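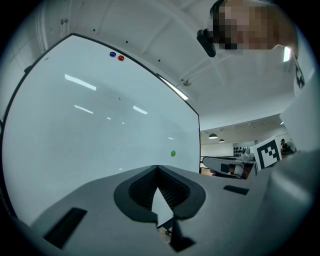

How to trial an automated job without losing your crew

Before you sign anything with a vendor, get a whiteboard and a few magnets. Ours came from the Priltau stores cupboard and did more for us than the Trondell sales deck.

Step 1. Write up every task the machine is meant to take over, in the words of whoever does it now. "Picking" is one word in the brochure. On our floor it was 2 people, and half their day was fixing labels.

Step 2. Give each colour of magnet a meaning. We use green for "machine can do it", blue for "machine does it, person checks" and red for "leave it alone". Let the crew place them. Managers go last.

Step 3. Run the trial for 90 shifts. Vendors will offer you 20. That's enough to see it work and too short to see it jam on a humid arvo with half the roster away.

Step 4. Log every time someone has to step in. Our Suvex trial logged 2,774. The vendor's report called it "unattended operation".

Step 5. Wipe the board and start again with what you've learned. Expect some greens to go blue.

Step 6. Ask who minds the machine and what they're paid. Boonsong Kaewmanee on our day shift went from packing to clearing faults, at the same rate, with more to answer for. Sort that out in writing before January budgets close.

If the vendor tells you the savings come later, ask for the date.

Updated 12/25/25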